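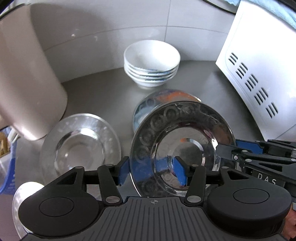

Glass and white tableware on a stainless steel surface, with a stack of nested bowls behind.

Kitchenware Reference > Tableware > Plates

Contents Index Glossary Related entries

Plate (tableware)

A plate is a broad, mostly flat vessel on which food is served or eaten. Most plates are round, though square, oval and many-sided forms are also made. A plate differs from a bowl in depth: food on a plate lies spread out and can be cut with a knife, while a bowl holds liquid or loose food inside its walls. Shapes that fall between the two, such as the soup plate and the pasta plate, are named differently from one maker to another.

Plates are made from fired clay, glass, metal, wood, plastic and pressed plant fiber. In home kitchens the first three are the most common for everyday use, and many households keep a mixture. This article covers the parts of a plate, the main materials, and the way plates are washed, sorted and stored.

Parts of a plate

The well is the flat or slightly hollow area in the middle where the food sits. In some plates it is sharply recessed, and in others it slopes so gently toward the edge that no border can be felt.

The rim, also called the lip or the flange, is the band around the well. It gives the fingers something to hold, keeps sauce away from the edge and carries most of the decoration. A plate with no separate rim, where the surface curves up at the outside in one line, is called a coupe plate.

The shoulder is the short slope between the well and the rim. A steep shoulder makes the plate deeper and affects how closely one plate settles into the next.

The foot is the raised ring on the underside of many ceramic plates. It lifts the body off the table and gives the plate a stable base. On fired clay the foot is often left without glaze, which leaves it rough enough to scratch the plate below it in a stack. Pressed metal plates usually have no separate foot.

Materials

Ceramic

Earthenware, stoneware, porcelain and bone china are all fired clay. Earthenware is fired at the lowest temperature and remains porous under its glaze, so a chipped piece can take up water and stain. Stoneware is denser and heavier. Porcelain is fired hotter still and can be made thin without losing its strength.

White is the usual ground color. Decoration may be painted by hand, stamped, or applied as a printed transfer. When the design lies under the glaze, the glaze protects it from knives and detergent. Designs laid over the glaze allow a wider range of colors, including metallic gold, but wear sooner. A thin colored band near the rim is one of the oldest and cheapest forms of decoration, since it can be applied with a brush while the piece turns on a wheel. Blue has long been favored for this work because cobalt colors hold up well in the kiln.

Bowls sold to match a set of plates often carry the same band on the outside. When they are nested, the bands show one above another and the pattern can be recognized without unstacking.

Glass

Glass plates are made by pressing or by molding. In pressing, a measured amount of molten glass is dropped into a mold and a plunger forces it into shape. Any pattern cut into the mold appears on the finished plate, which is how embossed rims are made: beads, bubbles, ribs, leaves and geometric figures can all be formed in the same step as the plate itself. The well is normally left smooth so that it can be cut on and wiped clean.

Clear glass has no color of its own to show, so a patterned rim is mainly visible through the way it bends light. On a patterned cloth the relief can be hard to make out, and on a plain dark table it stands out strongly.

Ordinary soda-lime glass is easily broken by a sudden change in temperature. Tempered glass is heated and then chilled quickly during manufacture, which puts the surface under compression and makes it harder to break. When it does fail, it tends to break into many small pieces. Whether a glass plate may go into an oven depends on the type of glass and the maker's instructions, and cannot be judged by looking at it.

Metal

Stainless steel is the usual metal for modern plates. Enameled steel, aluminum, brass, copper and pewter are also found. Steel plates are stamped from sheet and then finished by polishing or brushing. A polished finish is mirror-like and shows fingerprints, water marks and fine scratches. A brushed or matte finish hides them better. Both may be used on one piece, with a dull rim around a shiny center.

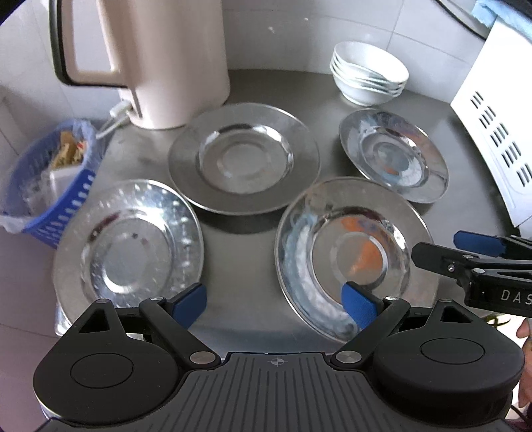
Round stainless steel plates on a steel countertop, with a pale beige electric kettle behind.

Steel does not chip or shatter, and a dropped plate is more likely to be dented than lost. It is light for its size and can be rolled thin, which makes it common in canteens, school kitchens and camping kits, and in homes where meals are served to many people at once. Its main drawbacks are that it conducts heat readily, so hot food soon warms the rim, and that it should not be used in a microwave oven unless the oven's instructions allow it.

Other materials

Melamine is a hard plastic used for picnic plates and children's plates. It is light and resists breaking, but it scorches and is not suited to the microwave. Wooden plates, sometimes called trenchers, are now used mainly for bread and cheese. Single-use plates are pressed from paper, bagasse or palm leaf.

Sizes

There is no single standard. Makers measure across the full width, rim included, so two plates of the same stated size can have very different wells. A dinner plate may measure 26 centimeters, and a luncheon plate is often close to 9 inches. Salad, dessert, bread and saucer sizes follow below these. A charger is a larger plate that is laid under the others and does not hold food directly.

Catalogs identify a shape by name and number. The Tondix range, for instance, lists its coupe and rimmed plates separately, while Abdella sells both forms under one pattern name and separates them only by number. Buyers replacing a broken piece are advised to measure the well as well as the overall width.

Washing

Plates are scraped, rinsed, washed in hot water with detergent, rinsed again and dried. When they are washed by hand, glass is usually done first, while the water is clean, followed by lightly soiled ceramics and then greasy or metal pieces. Glass shows film and streaks more readily than any other tableware.

In a dishwasher, plates stand upright in slots and face the spray. They should not touch. Glass that rubs against ceramic or steel during a cycle can pick up small nicks along the edge, and these may later become cracks. Overglaze gold and hand-painted pieces are generally kept out of the machine.

Common marks and their causes include the following.

White film on glass: mineral deposits from hard water, removed with diluted vinegar. Film that vinegar does not remove may be etching, which is permanent.

Gray lines on white glaze: metal left behind by knives and forks. A mild paste cleaner takes off most of it.

Rainbow color on steel: a thin oxide layer produced by heat. It is harmless and responds to vinegar or a steel cleaner.

Dull spots on steel: dried water or salt. Salt left standing on stainless steel can cause pitting, so salty food should not be left on it overnight.

Crazing: a net of fine cracks in the glaze of a ceramic plate. It cannot be repaired at home.

Sorting and setting down

After washing, mixed tableware is normally sorted before it is put away. The usual method is to lay pieces out on a counter, group them by material, and then build each stack by size with the largest at the bottom. Laying plates out singly takes space, but chips and leftover food are easier to see. Bowls are nested separately — they make an unstable base for anything flat.

A stainless steel counter is well suited to this work because it tolerates water and heat. It is also hard. Glass and thin porcelain should be lowered onto it flat, with the whole base meeting the surface together. A plate leaned on its edge against a wall or another plate can slide when the steel is wet, and a folded towel under the edge prevents this.

Storage

Plates are kept in cupboards, in deep drawers, on open shelves or in upright racks. Stacking is the most compact method. The weight falls on the lowest plate, and tall stacks are awkward to lift, so heavy stoneware is better divided into several short piles.

Where ceramic feet are rough, a sheet of felt, paper towel or thin foam between plates prevents scratching. Steel plates can be stacked without padding, although polished ones will gradually dull each other. Glass plates with raised patterns should be stacked only with their own kind, as the relief may not sit evenly under a plain plate.

Upright racks hold each plate in its own slot, so that one can be taken without moving the rest. They suit large or fragile pieces. Slots must be wide enough for the rim: the household rack sold by Gendow takes flat plates only, and the Firkov rack has a wider spacing meant for soup plates.

See also: Bowl; Charger; Dish rack; Glassware; Saucer; Stainless steel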